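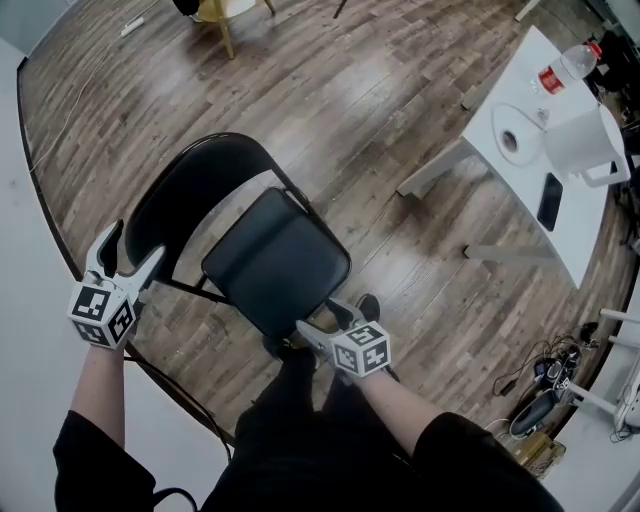
Folding chair, one gripper on the backrest and one on the front corner of the seat.

I've been trying out hand-held grippers in my workshop since July, and furniture is where I learned the most, so a few tips if you're shopping or just starting.

Start with a folding chair. A water bottle is easy on any pair. A chair is wide and it hinges, and you find out fast which fingers slip. I tried the Korko pair first, then the Vanstead, and I'm keeping the Vansteads for the softer pads — the Korkos kept sliding off round tube.

Grab far apart. Backrest with one hand, seat corner with the other. Both hands on the backrest and the thing swings into your shins (ask me how I know!).

Wipe the pads every 200 grabs or so. Plain damp paper towel, no cleaner.

Keep the marker cubes clean too, and don't let your sleeve ride over them. Serena Palumbo tapes hers back at the wrist. I just push mine up.

Leave slack in the cable, enough for a full reach plus a bit. I yanked a plug out twice before I gave in and bought the longer one, a Zirberg.

Short sessions! My forearms are done after 398 grabs, and the last fifty are always sloppy anyway. Next up is the Furtado pair, if they ever ship.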